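Nonach

A data card for the Nonach apple name list, version 4

Nonach is a list of what people call their apples. Not the catalog names, which are already well looked after, but the ones you hear over a fence or see written on a jar lid. One tree in Oltport is a Graymouth on one side of the road and a Late Sweet on the other, and both families are certain. We love that, and we wanted it written down in a form other people could use.

The list was started in Oltport by Gunhild Zoëga and Eustaquio Arriaga and is now kept by them together with Sille Lykkegaard, who did nearly all the work on spelling. Last updated 28/10/2025.

What you get

names.csv: one row per name, 500 rows. If two households use the same name for different apples, that makes two rows, and they are linked by the column shared_name.
places.csv: the villages and farms, with the spelling used locally first. Toft appears twice. There are two Tofts.
notes.txt: longer stories that didn't fit in a cell. Please read it! The one on the cider apple that nobody would sell to the priest is worth the download alone.

Columns in names.csv

name: as the speaker said it, spelled as they wanted it spelled.
name_plain: the same without accents, in lower case, for searching.
use: eating, cooking, cider, drying, animals, or any mix of these, split by a semicolon.
ripe: early, middle, late, or keeps. We dropped calendar weeks in version 3. People were giving us the week of a fair that moves every year, and we were turning it into something that looked much more exact than it was.
taste: free text. "Sharp till it snows, then fine" is a real entry and we are not going to code it as a number.
known_as: the catalog name if a grower was sure of it. Empty in most rows.
place_id: points to places.csv.
confidence: 1 to 5. A 5 means we heard the name from people in different households and saw the fruit. A 1 means somebody's aunt used to say it. Keep the 1s if you can, they include some of the best names in the list.

How the names were collected

Mostly by talking. We sat at the fall apple table in Oltport, went around the farms above Toft, and left cards at the Hutum bakery with a space for a name and a space for a drawing. Jytte Dalsgaard typed up the cards and kept the doubtful ones in their own pile, so you'll find a question mark after the name in 20 rows. Leave it in if you reuse them.

Every speaker agreed to have the name shared. Speakers' own names are not in the files, and place_id goes no closer than the village or the farm cluster.

Good uses

Local maps, school projects, crosswords, labels for a tasting, checking an old recipe that asks for "four good Hennets". Grímur Bech matched the list against his grandmother's cookbook and wrote to us with three corrections and a pie recipe, both very welcome.

Less good uses

Please don't use known_as to settle what a tree is. Show the fruit to someone who grows it. The list also leans hard toward cooking apples, and the coast is thin: we only got down there once, in May, when everybody was busy and the trees were in flower.

Known problems

Some rows have use filled in and ripe blank. That is how the cards came back.
A few names include a comma. They are quoted, but some spreadsheet programs still split them.
Hennet and Hennot may be the same name. Sille says yes, Gunhild says no, so both are in.

Reusing the list

Free to copy, change and print, as long as you credit Nonach and say which version you used. If you add names, send them back to us with the village and we'll put them in the next one.

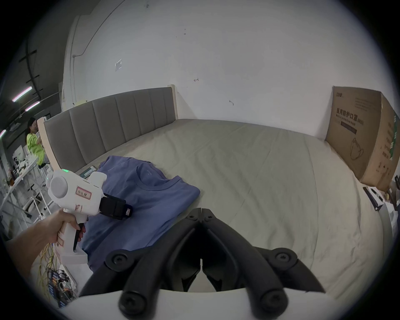

Category: Food and growing

Related lists: Hutum bread words, Oltport field names, pears (only just begun, and we would be so happy to have more).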